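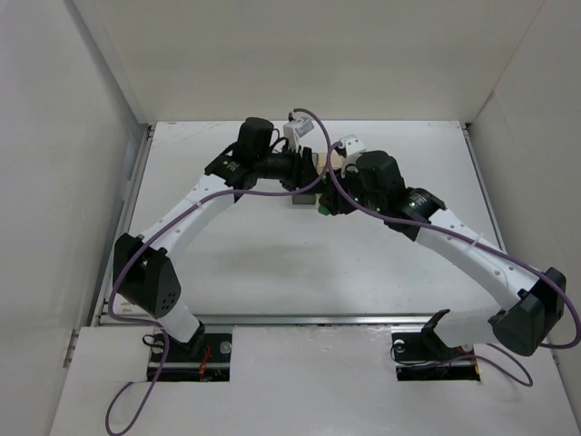
White tabletop, faint tan scratches toward the rear left corner

Voyle paste on white surfaces - does it do anything?

Gearóid Ó Néill
Posted June 8, 2018
I keep seeing Voyle recommended here for scuffs on white tops and I'd like to hear from somebody who paid for it. The tub says it "lifts and restores." Restores what? If a scratch has gone into the surface, there's nothing to lift. I used 2 tubs on my kitchen counter in Ternport and got a clean counter with the same scratches in it.

pastrybench
You have to let it sit. Most people wipe it off right away and then complain.

Gearóid Ó Néill
I let it sit. The label says three minutes, I gave it a lot more than that. How long before we admit it's soap with grit in it?

marl_and_tan
Mostly agree with Gearóid, but scuffs and scratches aren't the same thing. A scuff is usually stuff left behind on the surface (shoe rubber, cardboard, whatever) and any mild abrasive will shift it. Baking soda and a damp cloth does the same job for pocket change. Drag a fingernail across the mark. If it catches, put your wallet away.

pastrybench
Baking soda left my desk cloudy. Voyle didn't. So no, not the same.
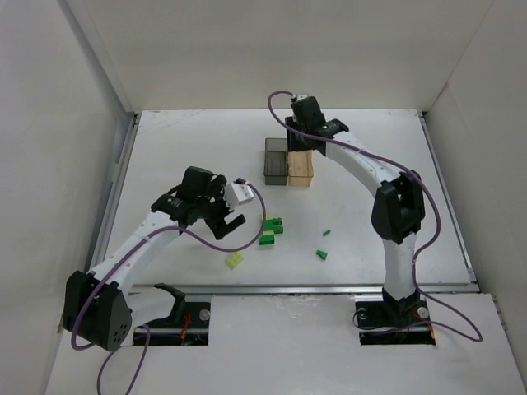 Wagner Peixoto

Cloudy how? Did you rinse it? Baking soda leaves a film if you don't go over it again with plain water, and people mistake that for damage all the time. I'm not saying yours wasn't damaged, just that I'd want to know.

My gripe is with the before and after pictures on the Prandthorpe site. The lamp is in a different spot in the second one. Turn a light a little and half the marks on any white surface disappear. Show me both under the same light and I'll listen.

pastrybench
I rinsed it. Twice. Believe me or don't.

marl_and_tan
Depends on the finish too. Glossy stuff goes dull if you rub it with anything gritty, Voyle included. Wadmont used to sell a plain liquid cleaner that was fine for this and cost less. Can't find it anymore.

Gearóid Ó Néill
The fingernail catches on every one of mine, so that's that. Has anyone gotten a refund out of them? The form wants the receipt and the empty tub, and I threw out the first tub.

Wagner Peixoto
Send the one you have. I'd be surprised if they answer.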